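**Ticket 1869 – Work surface, Staten reading room**
**Status:** Open, awaiting supplier
**Reported by:** Slavica Mladenović
**Assigned to:** Sutrisno Kusuma, Furnishings Support

**Issue**
The reporting party states that the table supplied by Veletti in May shows a pale patch and a dark speck. Replacement of the top is requested.

**Log entry 1**
Surface cleaned with a damp cloth and dried. The reporting party advised that the patch was still present afterward. She was asked to check the table again with the ceiling lights off and to refrain from using any polish or abrasive pad.

**Log entry 2**
Dallow, the maintenance contractor, has been asked to hold the sanding visit until the review is closed.

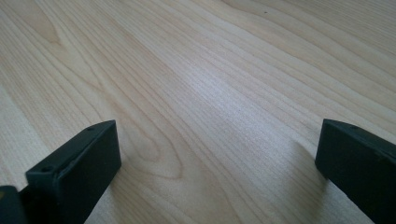

The bright area across the middle is consistent with reflected light – the grain can still be followed through it. The arched lines and the closed oval loop are part of the grain figure and are not covered by the warranty. The speck may be dirt or a small knot; the photograph does not settle the matter.

**Next steps**
- Reporting party to wipe the speck with mild soap and report the result within seven days.
- If the speck remains, S. Kusuma to forward the ticket to Veletti for a decision.
- Replacement request to stay on hold until then.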